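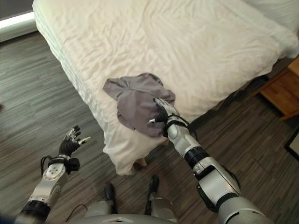

2 min read

BRARELCOMBE – Zaltwood's household linen and clothing drive is back this August, and sign-ups are already ahead of last year! Sheets, towels, coats and jackets collected in town will go to 322 households setting up a first home of their own.

Last summer neighbors gave 2200 items. The goal this time is 3000, with new drop-off points at the library and the Brindum laundromat on Mill Street.

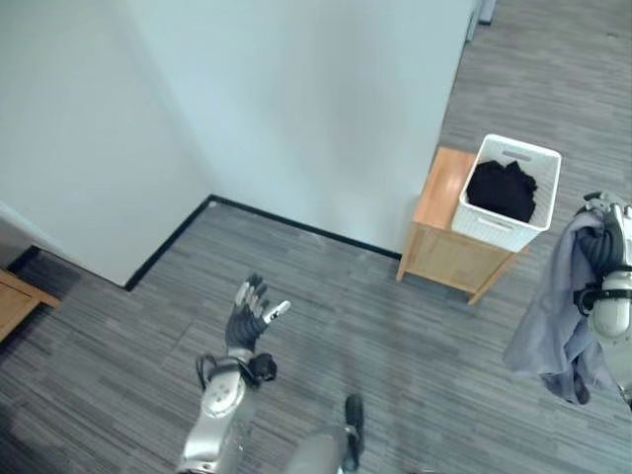

White walls and striped gray carpet.

"People kept asking when we'd start again," said Marwa Slaoui, who runs the drive. "A clean set of sheets on your first night makes a place feel like yours, and everybody seems to get that right away."

Clothing is welcome too, zippers and all. Tailor Georges Tannous will be doing free repairs at the library on Friday from 4 p.m., and he's happy to show beginners how to replace a slider or patch a lining.
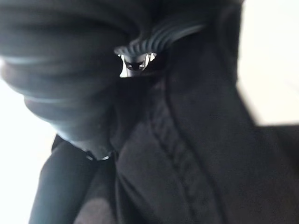 Photo: Kenza El-Sayed

Twin and full sheets are needed most. Please wash everything first and pin a note with the size on it. Pillows can't be accepted.

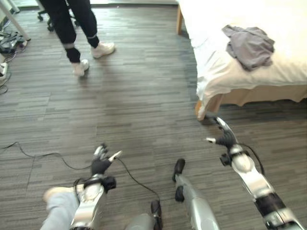
How to take part

Drop-off is open daily from 9 a.m. to 6 p.m. For pickup of larger loads, ask for Dinesh Semwal at the Zaltwood front desk.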